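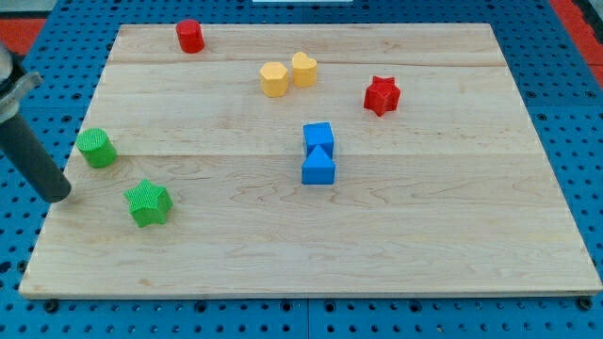
Maple board on the blue pegboard top, with the shape blocks out on it.

Home Posts Replies Media Search Log in

Notes on the maple board for the pegboard table. It's a long thread, mostly about glue joints and wood movement.

The tabletop is a Dramitz perforated panel, blue. Good for pegs and clips. Bad for small loose parts, because anything with a narrow base ends up half over a hole sooner or later and leans.

The fix is a solid surface that lies on top and comes off when the pegs are needed. No cleats, just a small black fastener at each near corner. The board has to stay put and survive being lifted several times a day.

Stock is hard maple from Tremdale, bought rough. I'd asked for plain, straight stock and got mostly that. Part of it has a weak wavy figure that only showed up after planing. I put it toward the near side, which gets the better light.

Weight of the rough pieces for this panel, cut to length with some extra: 3759 g. Weight of the finished board: 2689 g. The rest went to the planer, the saw and the offcut bin, in that order.

That's 28 percent gone. High for a flat rectangle. One plank had a twist that took most of a pass schedule to remove, and the others had to come down to match it.

Two seams, both running the long way. I didn't try to hide them. With pale maple you can chase a grain match for an hour and still see the glue line at a low angle.

Growth rings: I didn't alternate them. The usual advice is to flip every other plank so cup cancels out. On a narrow panel I'd sooner have the good faces up and deal with one shallow cup than a washboard.

Edge prep was a jointer, then a couple of strokes with a hand plane to remove the knife marks. I left a very slight hollow along each edge so the ends close first under clamp pressure. The middle then pulls in.

Glue is Chan, the slow one in the white tub. Open time is long enough to get three planks level without hurrying. Squeeze-out goes rubbery before it goes hard, and that's the moment to lift it with a scraper. Wiping it wet pushes it into the pores and it shows under finish.

Clamps alternated over and under. If they all sit on one side the panel bows toward them. Checked with a straightedge after tightening, backed off one clamp by a quarter turn, checked again.

Left overnight. Then I left it alone for 14 days before final flattening, stickered on edge so both faces saw the same air. The glue adds water to the joint and the wood swells there. Flatten too early and the swollen ridge comes off, then the joint shrinks and you've got a shallow trench along each seam.

I skipped that wait on an earlier board. The trench was small enough that I couldn't measure it with anything I own, and a fingernail found it at once.

Movement. The board is 14 inches deep, across the grain. For flat-sawn hard maple, a 2 percent change in moisture content gives a tenth of an inch over that width. Along the length it's close enough to nothing.

So it can't be fixed rigidly at both long edges. Held at the near edge only, it can do what it likes. If you want to pin one of these down, pin the center line and slot everything else.

Underside has the same finish as the top, same number of coats. If you seal one face only, the bare face takes on moisture faster and the board cups away from it. This matters more over a perforated panel, where air gets at the underside through the holes.

Finish is a thin wiping oil, sanded back lightly between coats. Kept it thin to hold the pale color. Heavier oils turn maple toward amber, and the whole point was a neutral surface under strong colors.

On the blocks. They're a Celta set: prisms and cylinders, chunky, all of similar height. Red, yellow, blue and green. The proportions are sensible. Each one stands on its face without fuss if what's under it is flat.

That's where the perforated top was a problem. The star is the worst case. Five narrow points, and a point that lands on a hole has nothing under it. Same with the tip of the heart. The cylinders never cared much.

On the maple all of them stand square. I went over the board with the star, turning it as I went and pressing each arm in turn to see if it would rock. Found one place it did, across the back seam. A few strokes with a card scraper fixed it.

A star is a fair flatness gauge for a surface this size, by the way. It bridges a seam with some points on each side, so a step between planks shows up as a rock. A cube sitting wholly on one plank tells you nothing about the joint.

The cube and the triangle together are useful too. Push a flat face of one against the other and look at the contact line. If there's a wedge of light, either a block is out of square or the board is. Swap them around to find out which.

Color against maple: red and blue are easy. Green is fine. The yellow is the one to watch, since it's a pale mustard and oiled maple drifts in that direction with age. At present there's enough separation. In a few years the hexagon may be harder to pick out at a glance than the rest.

If that happens I'll scrape the face back and refinish. There's plenty of thickness to do it more than once. A painted board wouldn't drift, but it would chip, and I'd lose the figure.

Noise. Blocks on the bare perforated panel give a hollow rattle. On the board it's a dull knock, lower and shorter. I expected some change and got more than I expected. Most of it is just mass.

Sliding. The oiled underside moved too easily over the pegboard at first. I tried thin cork pads at the corners and took them off again, as the corners then carried all the load and the middle had a drum note. Now it's wood straight onto panel. Once the finish had fully cured it gripped better.

Edges have a small bevel, just enough to keep the arris from splintering when it gets knocked on the way to the shelf. A big roundover would cost usable surface and give the cylinders a ramp.

No rim. I considered one. A rim running across the end grain has to let the planks move, so it becomes a breadboard joint with elongated holes, and that's more work than the board itself. It would also collect crumbs.

A couple of replies asked about plywood. Yes, it'd be flatter for longer and take a fraction of the time. The face veneer is thin, though, and you can't scrape out a dent. Solid maple takes dents more slowly and lets you remove them.

Someone else asked about a single wide plank. Tremdale had one. It was priced accordingly, and a wide flat-sawn plank will cup more than the same width in three pieces. Seams are the cheaper problem.

Storage: on edge, not flat against a wall. Flat against a wall one face gets no air and you're back to cupping. I keep mine in a slot beside the table with a gap on each side.

Next check is October, when the heating comes on and the air dries out. Straightedge across the grain, both faces, and the star again over the seams. I'll add the readings under this post.

If you're copying it: buy more stock than the cut list says, wait out the glue, finish both faces. The rest can be changed to suit your table.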